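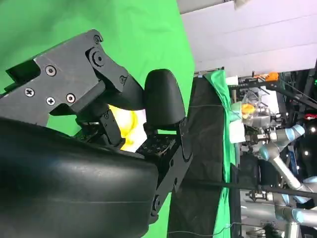
Kwesi Kpodo wrote on the club list that a set this size is no use to anyone unless the failed grasps stay in, and that he would sooner lose half the good ones than have the bad ones tidied away.

Projects > Trekik Robotics Club > Datasets > Brarnedex

Print this page | E-mail this page

Brarnedex: wrist-view grasping episodes, student release

README and data card

Summary

Brarnedex is a set of 400 short grasping episodes recorded by the Trekik Robotics Club as its spring term project. Each episode is one attempt to pick up one object and put it down somewhere else on the same bench. The main stream is video from the small camera on the gripper mount. Joint positions, gripper opening and an outcome label are stored next to it.

The set was made for the manipulation task in the Dolleteo student challenge, where teams are judged on a pick-and-place run with objects they have not handled before. It can be used outside the challenge under the terms below. The failed attempts are all included.

Status

Frozen for the challenge. Corrections to labels are listed in CHANGES and do not alter episode numbers. If you trained on the February draft, retrain: the gripper opening column was inverted in that draft for the first two sessions.

Contents

episodes/ – one folder per attempt, named by session and episode number
labels.csv – one row per attempt
calib/ – camera calibration, one file per session
splits/ – train, validation and held-out lists
tools/ – loader, viewer and the script that rebuilds the splits
CHANGES – label corrections and known faults

Inside an episode folder, wrist.mp4 is the video, state.csv is the joint and gripper log, and note.txt is whatever the operator typed at the end. Many note files are blank. They were optional and we have left them that way.

Collection

Recording took nine sessions, on Saturday afternoons and a couple of weekday evenings, all on the club bench in the Amoah building. The arm was driven by hand through a leader arm. Operators were club members with at least one practice session behind them. Three people did most of the driving: Dzifa Baidoo, Theophilus Owusu and Kwesi Kpodo. The operator field in labels.csv holds a letter and no name, and the key is not part of the release.

An episode starts when the operator presses the foot switch and ends when the object is released or the operator gives up. There is no fixed length. The operator was told which object to pick and where to put it, and chose the approach. No one was asked to repeat a bad attempt.

The bench is shared. Other arms and their loads are in the background of many episodes, some of them parked and some of them in use by another team. We did not screen them off. A model that relies on an empty background will do badly on this data, and it would do badly at the challenge too, where the benches stand close together.

Objects

There are seven object classes. The class list is in tools/classes.txt and the same names are used in labels.csv. Objects were bought or made by members, and several have surfaces that are hard on a camera: shiny, see-through or lit from behind. The held-out split contains objects from the same classes but not the same items.

Fields in labels.csv

session – session number
episode – episode number within the session
operator – letter code
object_class – see tools/classes.txt
object_item – item code, unique within a class
outcome – success, drop, miss or abort
contact_frame – first video frame in which a finger touches the object
release_frame – frame in which the fingers open, blank if none
occluded – yes if the object is hidden by the gripper at contact
checked_by – initials of the labeler who reviewed the row

Labeling was done by one person and checked by another. Where the two disagreed on the outcome, the row was settled by Hemant Bajpai, who had not driven any of the attempts. Disagreements on contact_frame were averaged if the two values were close and looked at again if they were not. The word "close" is defined in tools/merge_labels.py.

Known limits

Occlusion. The camera sits beside the gripper and looks along it, so the mount, the linkage and the finger take up a large part of the picture for the whole episode. In some views the gripper fills most of the left half. The object is often seen only between the fingers, and on a miss it may not be seen at all after the approach. A crop that removes the gripper also removes most of the contact. We tried this and do not recommend it.

Dark hardware. The gripper is black, and so is some of the cloth and framing behind it. Edge-based methods lose the finger outline in these stretches. Masks for the gripper are not supplied. Fouad Naciri has started drawing them for the held-out split and will publish them separately if they are finished.

Exposure. The camera was left on automatic exposure. Bright objects pull the exposure down when they come into the grasp, and the background gets darker at the same moment. This is a strong hint that a grasp is under way, and a model can learn it in place of the grasp itself. The loader has an option, --flat-exposure, that evens out brightness per frame. Report results with and without it.

Timing. Video and joint logs use the same clock from the third session on. Before that the offset was estimated from the foot switch click and can drift over a long episode. Rows from those sessions carry a flag in CHANGES.

Balance. Successes outnumber every other outcome. Aborts are rare and come mostly from a single operator, so treat any per-outcome score for aborts with care.

Loading

Unpack the archive, then from the top folder run:

python tools/view.py --session 4 --episode 12

The viewer shows the wrist video with the gripper opening plotted underneath. Use the arrow keys to step by frame and the space bar to play. To iterate over a split in your own code, import Episodes from tools/loader.py and pass the path of a list in splits/. The loader reads video lazily and does not cache, so copy the set to a local disk first.

Do not shuffle frames across episodes when making your own validation list. Neighboring frames are nearly the same and the scores will come out too high. The supplied splits are made by item and by session.

Intended use

Coursework, club projects and challenge entries. Grasp detection, contact timing and outcome prediction from wrist video are the tasks we had in mind. The set is too small and too tied to one bench for claims about grasping in general – please do not make them in a paper with our name in it.

License and credit

Free for study and teaching. Commercial use needs written permission from the club. Credit the set as "Brarnedex, Trekik Robotics Club."

Reporting faults

Send the session and episode number with a line on what is wrong. Label faults go to Hemant Bajpai, loader faults to Dzifa Baidoo. Please check CHANGES before writing.

Print this page | E-mail this page

Recent items in Datasets
Leader arm wiring notes
Bench booking rules, Amoah building
Dolleteo challenge: scoring sheet and object rules
Camera calibration, step by step
Gripper finger pads: spares and fitting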